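玻璃器皿夹取故障数据集　说明文件

数据集名称：Fluvus 玻璃件夹取故障集
当前版本：2
适用对象：做双臂桌面操作、夹持力控制和异常检测的同学

先打个招呼，谢谢您点开这份说明。大多数人下载数据以后是不看说明的（我自己也常常这样），但这一份还请您耐心读完，因为里面收的几乎都是出了毛病的记录，拿来当正常示范去训练，机器人会把坏习惯学得一模一样。

数据来自我们的 Haruna 双臂工作台，任务围绕一台胶囊咖啡机和几件玻璃器皿展开：取、移、放，听起来简单得很。任务本身我们跑了很久，一直太平，直到腕部力传感器的零点开始漂移。漂移来得很慢，每次开机只差一点点，控制程序以为自己还没夹紧，就一点一点地往上加力。玻璃不会弯，也不会提前喊疼，等大家听见那一声脆响，事情已经发生了。

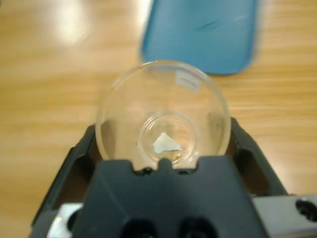

整理与撰写：Uchenna Onyeka
最后修订：2022年10月21日

一、到底出了什么故障

透明器皿本来就难对付。腕部相机隔着玻璃看到的多半是桌面的木色，手指和外壳的影子也会透过杯壁映进来，深度估计因此时好时坏。平时视觉不准还有力反馈兜底，可这一回兜底的那一层自己先出了问题，两边的误差叠在一起，程序就没有一个可以相信的读数了。

我们把故障分成下面几类，标签写在每条记录的 fault 字段里：

force_drift：力传感器零点漂移，夹持力持续偏高。
rim_slip：指尖没有卡住边沿，器皿下滑或歪斜。
late_stop：急停信号已经发出，手臂仍多走了一小段。
residue：器皿里或桌面上留有碎屑，任务本应中止却继续执行。
unknown：反复看了很多遍，仍然说不清原因。

residue 这一类需要多说几句。器皿底部若有一小片发白的、边缘不齐的东西，标注员一律按“不明碎屑”处理，不去猜它是纸还是别的什么。单凭画面往往分不出来，而猜错的代价是有人伸手去捏。请您在自己的实验室里也照这个办法做，先停机，再用镊子，手指放在口袋里最安全。

二、数据规模与文件结构

全集共200段，其中带故障标签的82段，其余为同一工作台上的正常运行，供对照使用。每段包含腕部视角、固定视角、关节角、夹持力和急停状态。力数据保留了原始值，没有替您做零点校正，校正脚本放在 tools 目录里，想看漂移原貌的朋友可以不用它。

划分训练集和测试集时，请按开机批次来分，千万不要把单段随机打散。同一批次里的漂移量非常接近，打散以后测试分数会漂亮得不像话，我们自己就上过这个当，还高兴了一整个下午。

三、关于急停延迟

late_stop 是最让我们睡不着的一类。手臂横着伸到托盘上方时速度并不低，固定视角里手指常常带着拖影，单帧很难判断它是在减速还是在加速。所以这一类的标注完全以关节编码器的时间戳为准，视频只作参考。时间戳由 Emard 控制柜统一给出，若您换用别的时钟源，请务必重新对齐。

延迟的根子后来在通信队列里找到：急停消息和普通的位姿指令排在同一条队里，前面的指令没发完，它就得老老实实等着。记录到的最长一次等待是42毫秒。这个数字写在纸上很小，可桌上摆着玻璃杯的时候，我是一点也不觉得它小。现在急停改走独立线路，旧版记录仍然原样保留，方便大家复现。 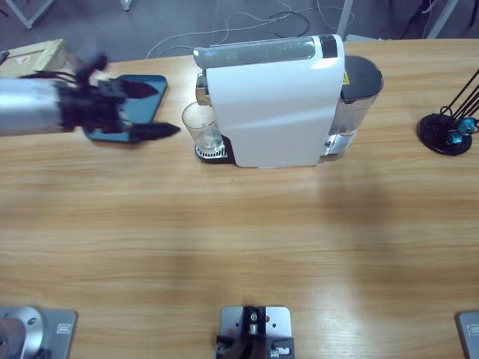
Fillard：读完第三节，我想提个不同意见。急停走独立线路当然好，可是力传感器漂移那一半并没有因此解决。我们这边的做法是每次开机先空夹一次，读数不归零就不允许上电运行，麻烦是麻烦，但比事后扫玻璃强多了。建议把这一步写进使用须知，不要只放在脚本的注释里。

这条意见我们采纳了，下面的须知就是照着它改的，在此郑重道谢。

四、使用须知

开机后先空夹，确认力读数归零，再放玻璃件。
复现 force_drift 时，请用塑料件代替玻璃，夹持力曲线的形状足够说明问题。
手臂运动期间，任何人不要把手伸过桌沿。
发现器皿有裂纹或缺口，立即换下，不要想着“再跑最后一段”。
器皿内见到不明碎屑，先按急停，再清理，清理完重新空夹一次。

五、已知不足

光照比较单一，桌面反光有时会把木纹冲成一片白，影响边沿检测。早期记录里有几段的急停状态字段为空，已在索引里标出。unknown 类的标注员意见并不一致，我们把各人的原始判断都留着，没有强行统一。下一版计划在一月放出，会补上换过传感器之后的记录。

若您发现标签有误，或者在自己的台子上遇到了类似的毛病，非常欢迎写信来聊，附上开机批次号和力数据就好，长一点短一点都没关系，我会一封一封地看。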